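Notebook, gripper bench, Drurnside
27th May

Started the morning meaning to write up the March finger trials properly and got as far as the title before the urge to try the new fingers got the better of me. So these are notes as I go, with tea rings, and whoever inherits this book has my sympathy.

The question for the day is whether we keep the narrow Lekik fingers on both arms or go over to the Hoarau ones, which are a touch wider and have a softer lining. The long test in March ran to 2,477 grasps with the Lekik pair, and the log is a fine thing to have, but nearly all of that was rigid stuff: blocks, housings, the odd board. Nothing that flops. Cable harnesses are a different animal altogether, and Clelotberg have asked us about harnesses, so harnesses it is. Narrow fingers to begin with, on both arms, so that there is something fair to compare against.

I went for the end just below the taped part of the big harness first, on the grounds that a taped stalk is very nearly a rigid object and I wanted to begin the day with something kind. Closing force at 14 on the controller's own scale (I do wish they would print a unit next to it, I have written to them twice).
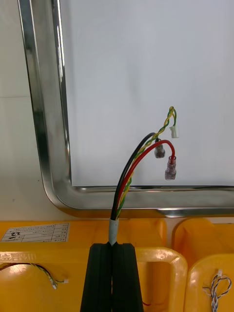

Gripping low and letting the rest go where it likes is, I think, the right habit for anything with heavy ends. I had spent most of last week trying to pick harnesses up by the middle, which felt natural because that is how I would do it with my own hand, and forgetting that my own hand has four other fingers to tidy up with. Leszek Kurek has been telling me this for a fortnight and I have been nodding and not listening. Sorry, Leszek.

A word on the controller while I remember. The closing ramp is set in the finger profile, and the profile does not follow the fingers when you swap them, you have to load it by hand. I lost a good half hour to that in March and would like to save the next person the trouble. Profile names are on the inside cover of this book. If the fingers shut with a snap, stop and check which one is loaded before you touch anything else.

Next the blue and white twisted pairs, which are the ones I was dreading. They are springy, they have opinions, and they hook on to whatever is lying near them. I dropped the closing speed by two steps and left the force alone, wanting to change one thing at a time like a good girl. The narrow fingers are at their best for this sort of job, I must say, because they can get down among the strands without shoving everything else aside. My worry is what they do to the insulation over a long run, with all that force going through such a slim contact.
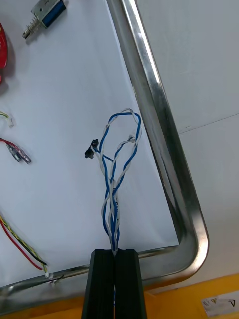 Aurélien Le Goff thinks I am worrying about the wrong thing. His view, given over my shoulder and then again by message in case I had missed it, is that the insulation will put up with far more than we can give it, and that the twist is what we should be watching: a pair that rolls between the fingers as they close will arrive pointing somewhere else, and no amount of soft lining will tell you so. He would like a wrist view saved at the moment of closing and another at the moment of release, for every single grasp, so the two can be laid side by side.

I grumbled and then agreed, as usual. It does mean a great deal more storage, and somebody has to look at the pairs, and I have a fair idea who that somebody will be. We settled on 100 grasps to start with, split evenly between the two kinds of finger, and we will see whether the roll shows up clearly enough to measure before we commit to any more.

The other half of the day's business was the cameras. The wrist views are lovely for the last little bit of an approach and hopeless for knowing where the rest of the harness has got to, so the fixed camera has to do that part. I have moved it twice this week and am now fairly happy. It takes in both arms and the middle tray, and if a trailing end is going to catch on the lip of a tray I want it to catch where the camera can see it.

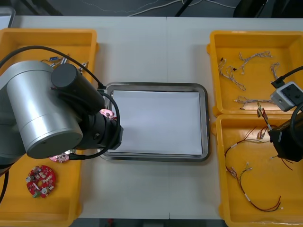 One thing I had not thought through is how much the steel throws the light about. The tray rim is bright enough to fool the edge finder, which now and then decides that a highlight is a wire and sets off after it with great confidence. A sheet of white paper over the bottom takes care of the floor of the tray, but the rim is still the rim. Matt tape would do it, I expect, or a lower exposure, and I would sooner try the exposure first and keep the tape for when I am desperate. Circuit boards are a separate matter and I am leaving them to the other arm and another page. They want holding by the edge, and that needs its own profile.

Last job, solenoids. I have a soft spot for these. They are a nice honest shape with flat metal sides, and after a day of wires it is a pleasure to close on something that stays the shape you found it. The trouble is all in the leads, which lie across one another and across the neighbours, so lifting one can easily mean lifting two. I have asked for a slow lift with a pause a little way up, long enough for the wrist camera to have a proper look before the arm goes anywhere.

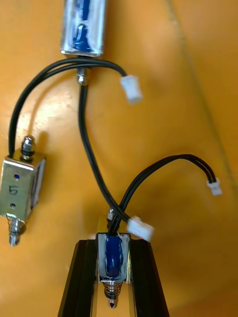
Leszek's comment in the margin, which I am copying out in full because his handwriting will defeat everybody else: pause is fine but make it longer, the leads keep swinging after the arm has stopped and you will be judging a moving picture. Also try gripping nearer the end the leads come out of. Also where is my good screwdriver.

I have put the pause up to 5 seconds for now, which feels like an age when you are standing there, and it can come down again once we know how long the swinging lasts. Gripping nearer the lead end I am less sure of, as there is less flat metal to hold, but I will give it a fair go with both sets of fingers.

To do tomorrow: fit the Hoarau pair to the right arm and load the matching profile (see above, and do not be clever about it). Repeat the taped harness at the same force. Then the blue and white pairs, slow closing, saving both wrist views for Aurélien. Lower the exposure on the fixed camera one step and see what becomes of the rim. Write to the controller people again about the unit. Screwdriver is in the second drawer, under the spare finger pads.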